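The last bus out of Omela left at ten past three, and she was on it with one bag and a key that didn't belong to her any more.

The driver took coins only. She had 60 cents too few and he let her on anyway. There were two other passengers, both asleep, and a crate of hens strapped into the seat behind the door. Past the silos the road turned to gravel and the windows began to rattle.

Her aunt's house in Bostent had been sold in January. The new owners wanted the shed cleared and had written twice. The second letter gave the number of the padlock, 1532, and said anything left behind would go to the tip.
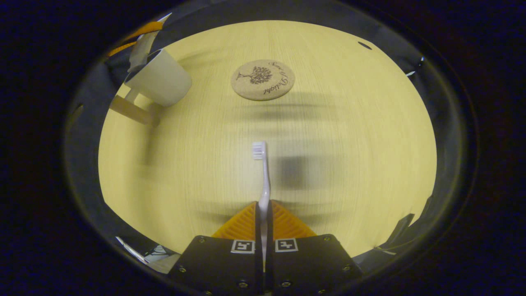 She got down at the Fodor turnoff and walked the rest. It was 400 metres, uphill, and the dog at the corner place barked at her the whole way. The grass had been cut. Someone had painted the front door a dark green, and she stood looking at it longer than she meant to.

The padlock was stiff but it opened. Inside were jam jars, a pram wheel, a roll of chicken wire and three tins of Tasuto boot polish, none of them opened. Her aunt had worn sandals all year. On the back wall the tide chart was still pinned up, though the sea was a day's drive off.

She took the chart down and folded it into her bag. Then she sat on the step and ate her sandwich - cheese, a bit squashed - and thought about the polish.

When the light started to go she put the tins in as well. She hung the key on the nail by the new door, snapped the padlock shut and went back down the hill. The dog had gone in by then.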